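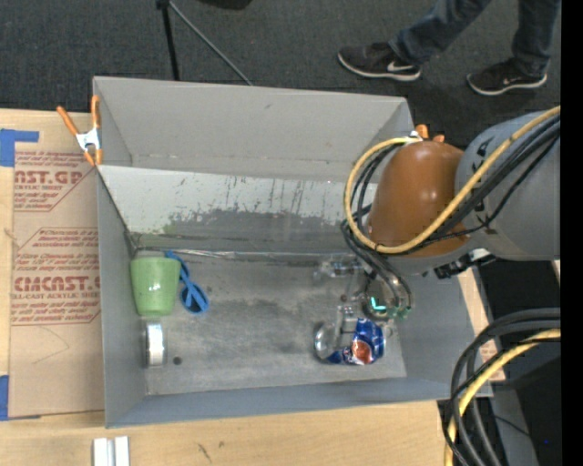 Bin picking is the part of household tidying that gets the most research attention, and for sensible reasons. The motion is short, the workspace is bounded, and success is easy to define: the object left the bin or it did not. The objects are ordinary. A green plastic cup, a roll of tape on edge and a crumpled Pepsi can on its side each call for a different grasp, although a person would use the same hand for all of them without looking twice. The can is the most interesting of the three. An undamaged can is a cylinder of known diameter. A crumpled one has no model, and it can deform further if the fingers close too hard.

I keep a log of published and demonstrated chore systems, which stands at 40 entries as of March. For each entry I record the task, whether the objects were new to the system, how long one cycle took, and who reset the workspace. The last column is the most useful. In 35 of the 40, a person put things back between attempts. That is normal lab practice, but it hides a cost that a household would have to pay.

Shop-floor work is further along. The Gorbridge packing cell, which I visited in January, handles 11 part types from a fixed tray and ran through the morning without a stop while I was there. The parts are rigid, clean and known in advance. When a new part is added, a technician spends over 4 hours on setup. A factory can spread that across a production run. A kitchen gets a new part type every time somebody goes shopping.

The Bratemura kit is the closest thing I have seen to a home product. It clears a low table into a tote. It does well with cups and blocks, poorly with anything flat, and it leaves cables alone by design. Scissors are a problem for it as well: thin profile, loops that catch a fingertip, and a center of mass that is hard to guess from above.

My current position on the three chores readers ask about most:

- **Clearing a table:** possible, slow, needs supervision.
- **Sorting recyclables:** possible if the items are already spread out.
- **Folding laundry:** demonstrated often, but not at a speed I would pay for.

The next entry in the log is the Skallivton drawer unit. I want cycle times with the drawer full, and the documentation only gives them for one object at a time.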